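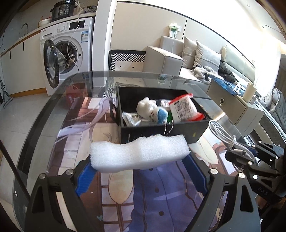 30 Sep 2024

Up at half five again, no reason. Dark still. Lay there doing sums about the allotment rent and gave up, made tea, found the milk had gone. Black tea then. Horrible.

Last day of the month so meant to do everything. Did perhaps a third. Bus to Stostdale was late and then packed, stood the whole way with a tray of leeks seedlings somebody gave me - no, not seedlings, far too big for that, young plants, and probably too late to go in but I can't say no to anything in a tray. Two snapped by the roundabout.

Plot is a disgrace. Three weeks of rain and me with a cold. Bindweed right through the raspberries. Pulled until my hands went numb. The bean poles had gone over in the wind and taken the sweet peas with them, so that's the end of those, though got one last small bunch off the wreckage. Smell still good. In a mug on the windowsill as I write.

Potatoes. Should have lifted them at the start of the month. Slugs have been in nearly all the big ones, those neat round holes and then you cut it open and it's a cavern. Got a bucket and a half of decent ones. Last year it was four buckets and I complained about that too, I looked it up. Variety was supposed to be slug resistant. Slugs haven't heard.

Squash better. The Gatchalian ones (seed swap in April, name on the envelope in biro, no idea if that's a real variety or the person who grew it) have done 20 fruits off two plants, grey green, hard as a door. Brought home as many as I could carry. The rest are sitting on upturned pots to finish. Must get them in before a frost. Must write that on the calendar. Haven't.

Rent has gone up. Letter pinned in the hut. Not by a lot but they want it by the end of next month, and the water is now going to be charged on top, which there was a row about at the last meeting and will be another row. I don't mind paying for water. I mind the tap by my plot dripping all summer, reported 2 times, still dripping.

Lunch was a cheese roll on the bench, coat on. Robin came right up. Then rain, proper rain, and I sat in the shed with the door open for an hour and didn't do anything at all. Best part of the day if I'm truthful. Listened to it on the roof. Thought about whether to keep the plot on. I think that every September and then it's April and I'm down there at seven in the morning with a flask.

Garlic ordered on my phone while it rained. Drinum had the hardneck sort but sold out of the purple one. Went with it anyway plus some onion sets, then postage nearly the price of the garlic. Should of just gone to the garden centre. Also a roll of fleece, as the old bit is more hole than fleece.

Came home the long way because the Gasier café has reopened and wanted to see. New chairs, same soup. Soup fine. They've put the prices up and taken the newspapers away. Read the back of the menu insted.

Evening - squash soup, obviously, after all that, having already had soup. Roasted it first with an onion and the end of a bag of cumin. Took ages, skin like armour, nearly lost a thumb. Sweet, a bit chestnutty, not stringy. Definitely saving seed. They're drying on a plate by the boiler now and I've got to remember not to tip them in the bin like I did with the tomato ones.

Back aches. Left side, low down, where it always goes. Hot water bottle.

For tomorrow, if dry:
leeks in, deep, water well
rest of the potatoes
cut down the beans but leave the roots
rhubarb wants mucking
find the good trowel, had it at the compost heap I think
ring re the tap AGAIN

Also library books overdue. Also reply to the letter from the dentist. Also milk.

Wind getting up. Did I shut the shed? Think so. Can't picture doing it. Padlock was in my hand at the gate, so either I locked it or I carried the thing all the way home. Going to look in coat pocket.

It's in the coat pocket.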